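Home | Projects | Reports | Previous | Next

Limescale Deposition on Domestic Sink Surfaces in a Hard Water Area

Illia Moroz
Final project report, Materials and Surfaces module

1. Background

Limescale forms when water containing dissolved calcium hydrogencarbonate loses carbon dioxide or evaporates. Calcium carbonate is left behind as a white or grey film. In kettles and boilers the main cause is heating. On sinks and draining surfaces it is evaporation, and the deposit depends on how much water is left standing and on how long it stands. Most published household advice deals with removal. This project looked at how quickly the deposit builds up on flat surfaces and whether wiping alone keeps it under control.

2. Water supply

All water was drawn from the cold kitchen tap in the Yatsenko building. Total hardness was measured by EDTA titration with Eriochrome Black T as indicator, buffered to pH 10. The mean result was 276 mg/l as calcium carbonate, which places the supply in the hard range. A second sample, taken in December after the mains had been flushed, gave 171 mg/l. The second value was not used in the calculations, but it shows that the supply is not constant and that a single titration at the start of the work would have been a poor basis for the rest.

3. Method

Coupons of brushed stainless steel were cut, degreased with Primix cleaner, rinsed in deionised water, dried and weighed. Each was placed level on a tray. A fixed volume of tap water was applied by pipette, spread to the edges with a glass rod and left to evaporate at room temperature. This counted as one cycle. Coupons were divided into three groups:

Group A – left to dry, no treatment
Group B – wiped with a dry Cloltar cloth directly after wetting
Group C – left to dry, then wiped with a damp cloth

The full run was 216 cycles. Coupons were reweighed at intervals on the same balance, which was zeroed before each session. Gloves were worn throughout, as fingerprints gave a measurable error in the trial run.

4. Results

Mass gain in Group A was close to linear for the first 79 cycles and then became irregular. Inspection with a hand lens showed small flakes coming away from the thicker areas near the edges, so the later weighings underestimate the total deposit. Group B showed no gain above the resolution of the balance. Group C fell between the two. Damp wiping removed the loose powder but left a thin adherent film, visible as a dull patch when the coupon was tilted.

5. Application to a real sink

Flat coupons are a simplification. In a fitted sink the bowl drains, while the rim and the joint with the worktop hold water. 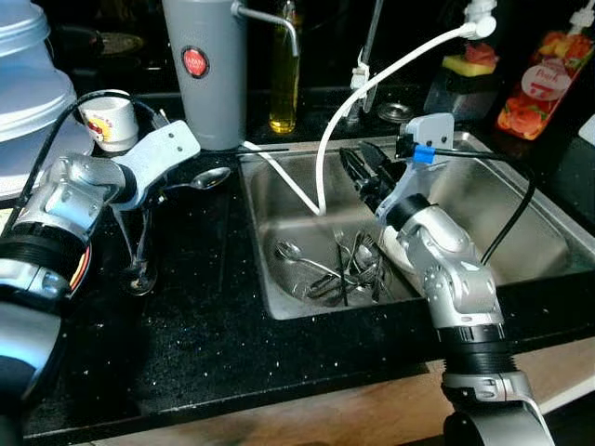
Figure 1. Stainless steel sink set into a black speckled worktop.

White deposit is easier to notice on a dark worktop than on steel, so owners may judge the steel to be cleaner than it is. The Kuker descaling sachets tested at the end of the project removed the Group C film in one application. Group A needed two, with light brushing between them.

6. Limitations

Soap and grease were left out. Both are likely to change how the film sticks. Room humidity was not recorded, and drying times varied as a result.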